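Help Center > Community > Motion and Control > Arm planning

Left arm stops above the target and the planner reports success

Asked by Fotini Sarantis
August 6, 2024
Tags: planning, whole-body, collision margin, approach phase

I am working on a bed-making task with a humanoid and I have a problem with the last part of the reach. The first step is to pick up the top pillow at the head of the bed. The arm comes down toward it, slows the way it should, and then holds position above the pillow with the gripper in free air. The planner returns SUCCESS and the task layer moves on to the grasp, which closes on nothing.

Setup:

Planner is Fekier, whole-body mode, with the stance locked (both feet fixed, hips and arms free). The controller is the stock joint impedance one. Perception is a single depth camera feeding Rurkance, which gives me a segmented cloud and a height map of the bed. Task scripts are in Plirargate.

The robot stands on a two-level pine step platform pushed up against the side of the bed. It uses the taller block. I measured the platform and entered it as two boxes in the world model. The bed base and the wardrobe behind it are boxes too. The duvet and pillows are not modeled by hand, they come from Rurkance.
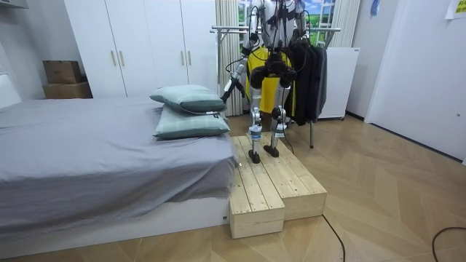 Left arm during the approach to the upper pillow, robot on the rear block of the platform.

What I have tried so far:

Moving the goal pose down 20 mm at a time. The arm does not follow. The reported goal error stays at zero, which I do not understand, because the commanded pose and the measured pose are clearly different when I print them from forward kinematics.

Lowering the impedance stiffness. No difference except that the arm sags a little.

Turning off self-collision checks for the left arm. No difference.

Replanning from a different start posture. The path looks different but the end point is the same to within a couple of millimeters.

The gap between the fingertips and the top of the pillow cloud is 70 mm every time. It ends at the same gap when I take one pillow away, so it follows the surface down. That made me think it is not a joint limit or a reach problem.

Relevant part of the config:

planner.mode = whole_body
planner.stance = locked
world.static_source = file
world.dynamic_source = heightmap
world.dynamic_margin = 0.07
goal.project_to_free = true
goal.tolerance_pos = 0.005

I know the margin is the same number. I set it to 0.02 in the file, restarted the planner node, and got the same 70 mm, so I assumed the match was a coincidence. Is there another place where it is set?

Second, smaller question. The height map has a ridge along the side of the bed where the duvet hangs over, and sometimes the elbow takes a long way around it. Can I filter that without losing the pillows?

Answer 1

Try raising the gains. Impedance control on these arms is soft by default and it will not reach the goal if there is gravity error. I had the same thing on a table task and going up on stiffness fixed it. Also check your camera calibration.

Comment from Fotini Sarantis: I don't think it is tracking error. The arm matches the planned trajectory all the way to the end. The planned trajectory itself ends too high. Calibration was redone last week and the cloud lines up with the platform edges.

Comment: OK, then I don't know. Mine was tracking error.

Answer 2 (accepted)
Eirini Margaritis

It is the margin, and there are two things hiding it from you.

First, the goal error. With goal.project_to_free = true, Fekier checks whether your goal pose is in collision, and if it is, it moves the goal to the nearest free pose before planning starts. Everything after that point uses the moved goal, including the error it reports. So when you lower the goal by 20 mm, it gets pushed back up to the same surface and you see zero. Set it to false while you debug. You will get GOAL_IN_COLLISION, which is a more useful message than SUCCESS.

Second, the margin value. world.dynamic_margin in the planner file is only used if the height map arrives without its own inflation. Rurkance publishes an already inflated map by default, and the planner sees the flag in the message header and leaves it alone. The value you need to change is on the perception side:

heightmap.inflate = true
heightmap.inflate_radius = 0.07

Both defaults happen to be 0.07. Changing one and not the other looks exactly like what you describe. You can confirm it by echoing the map header. If the inflated field is 1, the planner file is ignored.

I would not fix it by setting the radius to 0.02 everywhere, though. The margin is also what keeps the forearm out of the duvet when your map is a few frames old. The better way is to keep the margin for the arm and allow contact for the gripper only, and only near the target. In Plirargate it looks like this:

segment approach:
 goal = pillow_top + offset(z = 0.10)
 contact = none

segment descend:
 goal = pillow_top + offset(z = -0.02)
 contact_allow = [left_gripper]
 contact_region = cylinder(center = pillow_top, radius = 0.15)
 max_speed = 0.05
 stop_on_force = 8

The first segment is planned normally. The second is a short straight line where the gripper links are not checked against the height map inside the cylinder. Wrist and forearm still are. The force stop is in newtons and you will have to tune it. On a soft object the contact is gradual, so if you set it high the arm will push the pillow a good way into the mattress before it stops.

For contact_allow to work you need heightmap.inflate = false in Rurkance, so that inflation is done in the planner per link. If the map comes in already inflated, the planner can't tell the real surface from the padding and the exception is silently dropped. I would call that a bug, and it is reported as issue 41 on the planner tracker, but it is still open.

One more check before you run it. With the stance locked, all of the downward reach has to come from the hips and arm, and the center of mass moves toward the bed as you lean. You are standing on a raised block, so look at the support polygon plot for the descend segment and not only the approach. If it gets close to the edge of the feet, lower the hips at the start of the approach.

On the ridge: don't filter it out of the map. It is real cloth and the elbow can catch on it. Smooth it instead with heightmap.median_window = 5, and give the elbow a small posture cost so it prefers to stay up. The detour usually comes from one or two tall cells, and the median removes those. Pillows are much larger than the window, so they survive.

Comment from Fotini Sarantis: Confirmed, the inflated field was 1. With project_to_free off I get GOAL_IN_COLLISION right away. I turned inflation off in Rurkance and now the planner margin does what the file says. The two-segment version reaches the pillow. I have 48 runs logged with it so far and the stop triggers on contact in all but two. Both of those were stale maps.

Comment from Eirini Margaritis: For the stale maps, set world.max_age on the descend segment. It will refuse to start instead of using the old one.

Comment from Fotini Sarantis: Did that, thanks. The median window helped with the elbow too. I left the posture cost out for now.

Answer 3

Adding this for anyone who finds the page and uses the Bakalis bridge between perception and planner. The bridge rewrites the header and always sets inflated = 1, even when inflation is off. You end up with no margin at all, which is worse than the original problem because the arm will brush everything on the way down and the planner thinks it is fine. Newer versions of the bridge have pass_header = true. On older ones you need to patch it or skip the bridge and subscribe directly.

I also set the contact region a bit smaller than in the accepted answer. With two pillows stacked, a wide cylinder can reach past the top one and then the gripper is allowed to touch the lower one as well. Whether that matters depends on your grasp.

Comment: does pass_header work with recorded data or only live

Comment: Only live as far as I know. For playback the header comes from the file.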